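December 2019

**Call for participants: help us work out why Porkel lets go**

We're looking for 14 people to spend time with a robot arm that has picked up a bad habit, and we'd love it if you were one of them!

Some background first. Porkel is our tabletop arm, and its job is to pick up small household things and put them where it's told. It did this nicely all through the spring. Then in May we moved it to new control software (we call it Vallurero) and the drops began. The fingers close, the arm lifts, and somewhere on the way across the fingers open again with no command in the log. In our last long run of 930 picks it let go early 91 times. Most of those were sponges and bottle tops and did no harm. One was a full jar, which landed on a colleague's foot, and that was the end of running it with people standing close by.

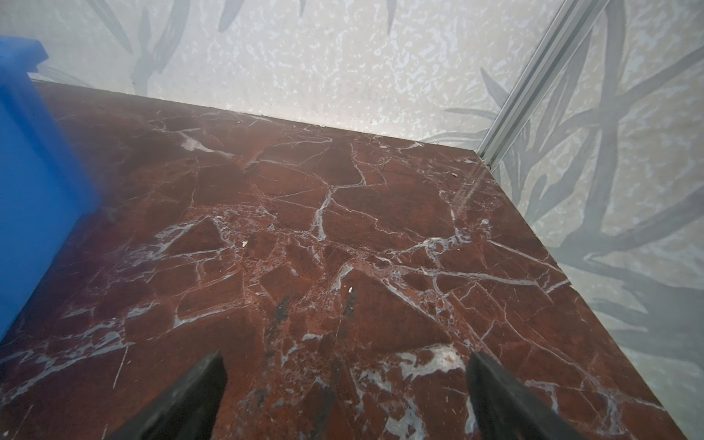
We have a few suspects. Espiritu, the part of the software that decides how hard to squeeze, may be reading a brief dip in motor current as "object placed". It could also be a tired cable in the wrist, which would be a much duller answer but a very welcome one. What we can't do is reproduce the fault reliably ourselves. All of us drive the arm in the same careful way by now, and it behaves far better for us than it did for two visitors in October. So we want fresh hands, and lots of different ones.

**What you'd be doing**

You'll guide the arm by remote handset through a set of pick-and-place jobs, at your own pace and in your own style — fast, fussy, clumsy, all of it is useful. When it drops something you press a button and tell us in a sentence or two what you had just done. Each session lasts two hours with a tea break, and we'd like everyone to come to 5 sessions if they can manage it.

**Safety**

You'll sit behind a screen, outside the arm's reach, with a stop button of your own. A member of the team has a second one. Nothing heavy, sharp or breakable is being used in these sessions. Please wear closed shoes anyway.

**Who can take part**

Anyone over 18 who can use a handset comfortably for twenty minutes at a stretch. You don't need any experience with robots, and if you've never touched one we'd be especially glad to have you. Left-handed people, please do come forward, we're short of you! Travel costs are paid back and there's lunch on the days you're in.

Sessions are held in the Triltetti workshop, ground floor, step-free from the car park. To sign up, leave your name and the days you're free with Vittoria Negri at the workshop desk. She's happy to answer questions, including awkward ones about the jar.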